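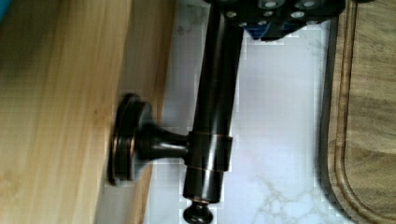 The Fivitz arm with the dark bronze holder, round flange toward the wood.

I've wanted a machine to do my fiddly little house jobs for as long as I've owned a house, so when Reiko Mizuno at Kamata offered me the Fivitz arm for most of April I cleared the kitchen counter before she'd finished the sentence. The question I get asked most on this site is whether these things can do chores yet. My answer after a month is sort of, and bring a chair.

Let's start with the good stuff, because there's plenty! The grip is lovely. Glossy round metal is mean to hold (I drop it myself), and the Fivitz takes hold of a rod near one end and keeps it there. No scratches in the finish on anything I gave it. Over the month I logged 80 pickups of hooks, knobs, bars and paper holders, and it lost 5 of them, mostly the tiny knobs.

Putting the thing where it belongs is another story. Bringing a round flange up to a flat piece of wood sounds like nothing, and the arm will get it close, then creep, then creep some more. My best run took 10 minutes for a job I can do while talking on the phone. It also won't drive the screws. You hold the screwdriver, it holds the bar, and I have to admit that's a pretty nice arrangement – my usual helper is my sister, and she wanders off.

Other chores? It put spoons in a drawer, slowly. It would not fold a dish towel for love or money. Rin Kudo, who had the older Nitel arm last year, tells me towels beat that one too.

Setup was an evening's work and the manual is thin. The app logged me out every time I closed it, and the fan gets on your nerves after supper. I'd skip the tabletop clamp they sell with it and bolt the base down.

Would I buy one for the house? Not at this price. For a small shop that needs a patient third hand at the bench, I'd say borrow one first and see. I'm giving it 3 out of 5, and I was sorry to box it up.

Recent reviews
Lakorside cordless screwdriver, six months on
Nitel window cleaner: streaks and all
Three stud finders on one old plaster wall
Kamata folding workbench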